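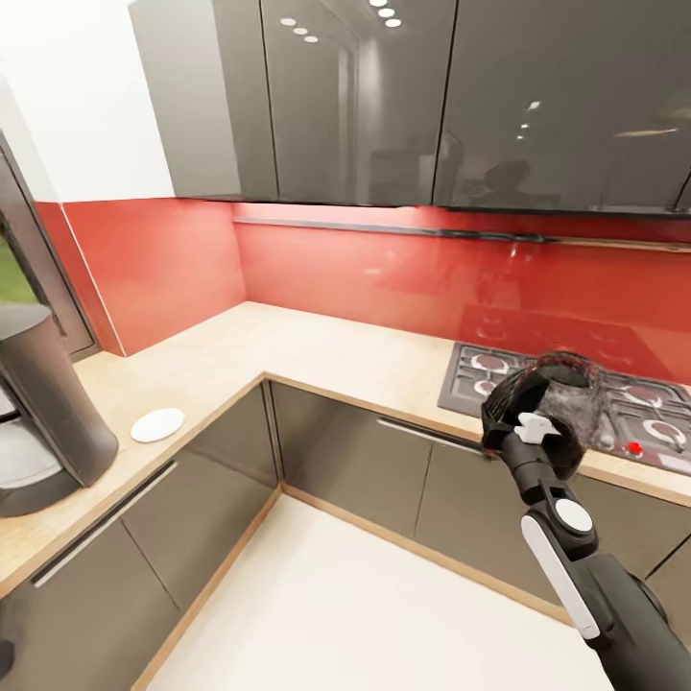 Unit 6: Specular Reflection and Gloss Measurement
Course notes, R. Mayrhofer

6.1 Definitions
Gloss is the share of incoming light that a surface returns in the mirror direction. It depends on refractive index, angle of incidence and surface roughness. Color has little effect on it for nonmetals, because the mirror component leaves the top surface before reaching the pigment.

6.2 Fresnel term
At normal incidence in air, reflectance is R = ((n - 1)/(n + 1))^2. For n = 1.5, R = 0.04. Reflectance rises slowly up to about 60 degrees and then steeply toward 1 at grazing incidence. Lacquer and glass have similar values of n, so differences in their appearance come mostly from roughness and from the brightness of the layer underneath. A dark base makes the same 4 percent easier to see.

6.3 Measurement geometry
Angles are taken from the surface normal.
20 degrees: high gloss
60 degrees: general use, first reading
85 degrees: low gloss
Take the 60 degree reading first. If it is above 70 units, repeat at 20 degrees. If it is below 10, repeat at 85.

6.4 Lab exercise
Each group receives seven panels from the Camenzind set. Clean each panel with a dry cloth. Zero the Boltik meter on the black standard before every panel. Record three readings per panel and report the mean and range. Panel 147 is scratched on the left half; use the right half only.

Reports are due in Room 2120 before Unit 7.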